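Vavham Community Boards > Kitchen and Table > Chopsticks going dark at the tips, what do you do?

chutima_s
Posts: 62
Hello all. I live in a damp flat near the canal in Vavham and every winter I have the same problem with my wooden chopsticks. By November the tips go grey, then dark, and they begin to smell like an old cupboard. I wash them by hand after dinner and put them away standing up. My mother did the same for all her life and I never saw a black chopstick in her house, but her house was in a hot place with windows always open.

I don't want to change to metal. They are too slippery for me and I don't like the feeling on the teeth. So my question is for people who stay with wood: how do you dry them, and how long do you keep one pair before you throw it away? 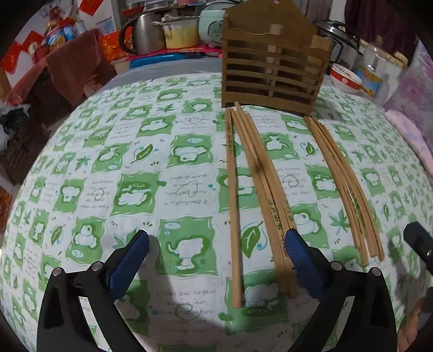
I have tried vinegar in the water once, and the smell was better for a week. I have also tried the oven on very low, but two pairs bent and now they don't close properly at the end. My neighbour says to oil them. Is it food oil or something from the hardware shop?

Thank you for any advice. Please excuse my English if something is not clear.

brackenpot
Posts: 494
Your English is fine. Food oil will go sticky and rancid, so leave the sunflower alone. Get mineral oil sold for chopping boards. I use the Lirora one, a small bottle lasts me ages. Wipe it on, leave overnight, wipe off what's left. But only on chopsticks that are properly dry, or you shut the damp inside.

And stop standing them up wet. Lay them flat on a tea towel until the morning.

Old Tench
Posts: 173
Disagree about the oil. Half the chopsticks you buy have a thin lacquer on them already and oil does nothing on top of lacquer except make them greasy. If they're bare wood, fine. If they're shiny, no.

Agree about lying them flat.

brackenpot
Well she said they go grey at the tips, which to me says bare wood, or lacquer that's worn off at the tips. Either way the tips want oil.

Old Tench
If lacquer has worn off at the tips, I'd bin them. You're eating the rest of it.

chutima_s
Posts: 63
Thank you both. Mine are not shiny. I bought them in a pack from Cuautle, the shop by the bus station that is now closed, and the paper said only "natural wood". So I think it is bare.

I must say I don't like to throw things away so quickly. Some of these pairs I have had for four years.

mornington_leeks
Four years is too long for bare wood, sorry! We change ours every six months or so, and sooner if there is any black on them. Black spots are mould and you can't scrub it out because it goes down into the grain. I used to boil mine for five minutes and think I was being very clever, and all it did was make them furry.

Grey is different, by the way. Grey can be only water and soy sauce. If there's no smell I would carry on using them.

Old Tench
Six months is what the packet tells you so you'll buy more packets. Mine are older than that and I'm still here.

mornington_leeks
So is my uncle and he smokes forty a day.

Drift_and_Dumpling
Posts: 100
Can I go back to the washing? People leave them in the bowl with the plates to soak. That is the worst thing for wood, ten minutes is already too much. Wash them first, rub them together in your hands under the hot tap with a drop of washing-up liquid, rinse, dry with a cloth straight away. Then flat near the boiler or on a sunny windowsill. Tips not touching anything.

We have a Drultari dehumidifier in the kitchen as well, which was bought for the walls, but the wooden spoons have been much better too.

chutima_s
Posts: 64
This is maybe my mistake, I do leave them in the bowl while I wash the pans – sometimes for half an hour if somebody telephones.

I will do like this: wash first, dry with a cloth, flat until morning. The ones with a smell I will throw away, and the grey ones I will keep and try the board oil on two pairs only, to compare with the others. A dehumidifier is too much money for me at the moment.

brackenpot
Sensible. Give the oil a full day before you eat with them.

Old Tench
Let us know which pairs win. I'll say sorry if it's the oiled ones, but I don't expect to.

Chutima Suksawat (chutima_s)
Posts: 65
Small report after three weeks. The oiled pairs are darker in colour, but evenly, and they don't smell. The others don't smell either. So I believe it was the soaking. The oiled ones are a little nicer in the hand, but with noodles I find them more slippery, so I go back to plain for noodles.

Old Tench
I'll take that as a draw.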